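Gripper keeps closing after I let go of the trigger, spilled a cup at the water dispenser

Community help > Hand-held grippers > Faults and safety

Posted by Ursina Auer in September
Tags: trigger, sticking, hand-held, liquids, Iser

We record everyday tasks with hand-held grippers, two per person, plus a head camera. The grippers are the Iser ones with the mesh finger pads. We have used them since spring with no trouble apart from a few worn pads.

Last week one of them started to misbehave. When I let go of the trigger the fingers should spring open to the rest position. What happens is they stay put for a moment, or they close a bit more and then open all at once. It does not do it every time. I went through the log for one afternoon and found it in 21 out of 193 grasps. The other grippers did not do it at all that afternoon.

With blocks and towels it was only annoying. Then we moved on to drinks. The task is to hold a plastic cup under the tap, fill it, and carry it to the table.

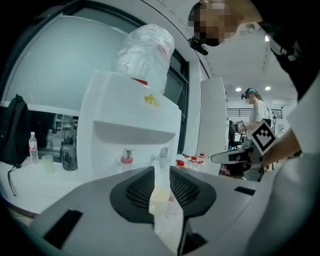
What I have tried so far

Wiped the pads with a damp cloth and let them dry overnight. No change.

Swapped the pads with a pair from a good unit. The fault stayed with the gripper, so I don't think it is the pads.

Restarted the recording laptop and updated the Faton logger to build 1404. I know this should not matter for a mechanical trigger, but the opening width in the log matches what I see, so I wanted to rule out a display problem.

Ran it with the marker cube taken off, in case the weight was pulling on something. Same result.

The spill came on the second day of drinks. The fingers squeezed after I had let up on the trigger, the cup folded, and the drink went over my hand and onto the floor. It was cold and I was the only one wet. But there was a cable on the floor close by and people were walking through with their hands full, and the next task on our list is hot tea in a mug. I don't want to start that until I know what is wrong.

So I would like to know two things. Has anyone seen this on the Iser, and can it be fixed without sending it back? And would you carry on with the cold drinks on the remaining grippers, or stop all of it?

3 replies

Şengül Duman
Helpful: 8

Yes, seen it on two of ours. It is the return spring on the trigger side. There is a small guide rod that the spring slides on, and when the rod picks up a burr or dried drink residue the spring hangs up on it. You let go, the trigger comes back under your finger, but the linkage behind it has not moved yet. If you are still putting a little pressure on the grip at that point, the fingers can travel inward before the spring frees itself. That fits what you describe.

You can check it in a few minutes. Unplug it first. Hold the gripper with the fingers pointing down and squeeze all the way, then let the trigger out as slowly as you can. On a good one the fingers follow the whole way. On a bad one you will feel a catch, usually in the last third. Then do the same with the fingers pointing up. Ours was much worse pointing up.

To fix it, take off the side cover, lift the spring out, and clean the rod with alcohol on a cloth. Run a fingernail along it. If you feel an edge, polish it with very fine paper and clean it again. Do not oil it. We oiled the first one and it was back in a week with dust stuck all over it. If the spring looks bent, replace it. Take a picture of the linkage before you lift anything, as the small washer can go in two ways and only one is right.

About the mug, I would hold off with that gripper even after you clean it. We do all mug work empty until a unit has gone through a full session with no sticking. A handle is harder than a cup anyway. There is not much to hold on to, and if the jaws open late the person on the other end pulls, and then they open all at once.

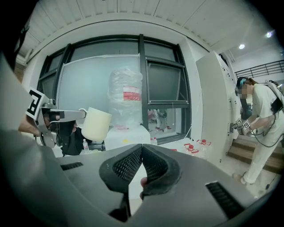
Mug held by the handle, with the pads of the other gripper nearly closed.

Handovers are where I would be strictest. Our rule is that the person giving says "yours" and does not start to release until the other one answers. It sounds silly on the recordings but we lost a mug before we did it and none since.

For your second point, I would keep going with cold drinks on the good ones, but do the slow release check on each of them before you start and again at the break.

Darko

had the same, sent it back, took ages. they swapped the whole trigger unit and didn't say what it was. if yours is still covered just send it

Bidness

I can't speak to the spring, we use a different make. But I would look at your floor before you look at anything else. You mention the cable and then move on from it. A sticky trigger spills one cup. A wet tile floor with a cable on it can put somebody on their back while both of their hands are in grippers, and they won't be able to catch themselves.

What we changed after a near fall was simple. Liquid tasks get their own part of the room, and all power cables come off the floor in that part before the first cup is filled. Cups get put down on a counter or a table. When people finish a task they tend to lower both grippers and look down, and they set things wherever they happen to be standing.

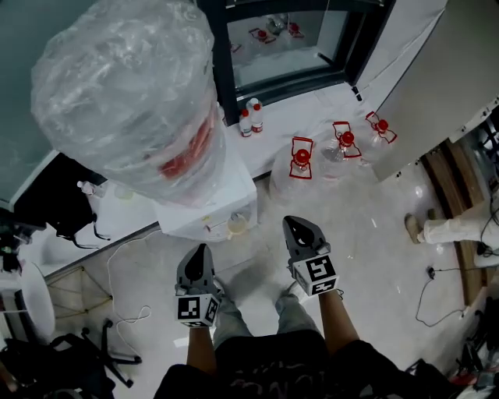
We also keep a towel on a hook at the dispenser and one person per session who has no gripper on. That person wipes up, and can call a stop. Everyone else freezes where they are until the floor is dry. With the headgear on you don't see your own feet very well, so you need somebody who does.

I would also fill to half. The recording is just as useful and there is half as much to clean up.

Ursina Auer (original poster)

Thank you. I did the slow release check and there is a catch near the end, clearer with the fingers up, as Şengül said. I opened the side cover and there was a brown ring on the rod, sticky to the touch. Cleaned with alcohol, no burr that I can feel, spring looks straight. It now opens smoothly in both positions, but I have only tried it at the desk.

It goes back to towels and blocks for now. Tea is off the list until it has done a full session. The cable has been moved up along the wall and we are filling to half. I will post the log numbers when I have them.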